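Vadon Manipulation Software
Progress report for the second period, Staltville site
Prepared for the Poojary Fund by Sudheer Alva

Summary

In this period we worked mostly on the grasp controller and on the perception module for small household objects. The controller is now in daily use. The perception module is behind the plan, and I explain the reasons below.

Grasp controller

The earlier controller closed the fingers to a fixed width. This was acceptable for hard objects but not for thin cups, which changed shape under the pressure. The new version reads the motor current and stops closing when the current rises above a limit that we set for each type of object. The loop runs at 100 cycles per second. We also tried 150, but the messages from the wrist camera then arrived late, so we returned to the lower rate.

We recorded 316 grasp attempts with the new controller before the end of August. All logs are stored with the software version and the settings used, so any attempt can be replayed in the simulator. This was a request from your reviewer, and it has already helped us to find 2 mistakes in the timing code.
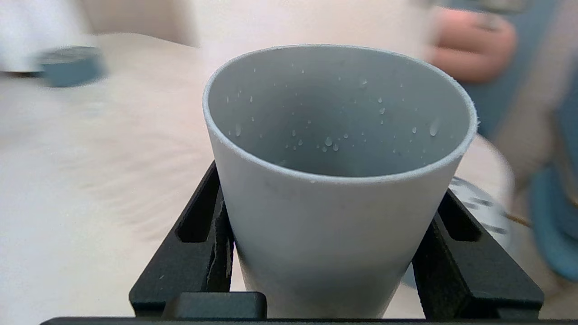 Most of the remaining failures come from the estimate of the object's tilt. When the cup is held close to the wrist camera, the rim fills a large part of the view and the software fits an ellipse to it. Drops of water on the inner wall give small bright points, and the edge detector sometimes takes these as part of the rim. The estimated angle then jumps from one image to the next, and the planner stops the arm for safety. We added a filter which compares each new angle with the previous ones. It removes the large jumps, but it also makes the answer slower, and I am not yet satisfied with this.

Delays

The labeling tool from Flamville was delivered later than agreed, and the first release could not open our log format. Our own converter is now finished. Because of this, the training of the new rim detector has started only recently, and I cannot report results for it yet. I ask for your agreement to move this result to the next report. The budget does not change.

Next steps

We will finish the rim detector and test it with both dry and wet cups, using the same set of grasp positions for each. After that we will connect the tilt estimate to the pouring planner, which at present works only in simulation. The operator screen will also show the reason for every stop in plain words, as the staff in Staltville have asked for this several times.

The source code and the replay files for this period are in the shared project folder.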